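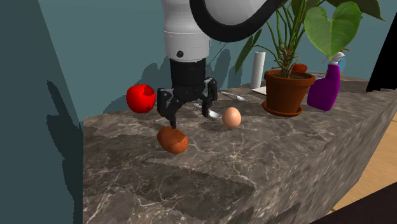 Flurina Gasser wrote to us after the March open day that the visitors at the back could not follow which object the arm would take next, and that she would like the operator to say it aloud before each grasp. We have put her wish into step 4.

Section 6. Showing the kitchen task to visitors

6.1 Before the doors open

1. Start the Trekitz simulator and load the kitchen counter. Loading takes 40 seconds on the demonstration computer.
2. Check that the potato, the apple and the egg are all on the counter. If one is missing, press Reset and load again.
3. Open the gripper fully from the hand panel.

Note: The plant and the spray bottle are obstacles in this task. Please do not remove them from the object list.

6.2 During the demonstration

4. Say the name of the object aloud, then press Approach.
5. Wait until the status line shows "Ready". Only then press Close.
6. Lift the object and put it back on the counter with Lower.
7. Offer the hand panel to a visitor. One visitor may use it at a time.

Caution: Do not change the grip force while the fingers are closed. The simulator will stop with message 304 and the whole counter must be loaded again.

Caution: For the egg, choose grip level 2. A higher level is permitted for the potato.

6.3 After the visit

8. Press Park and wait for the arm to go up.
9. Save the session log in the folder Purkska and write the name of the operator in the log book.

Questions on this section go to Gaurav Kaushik, extension 355.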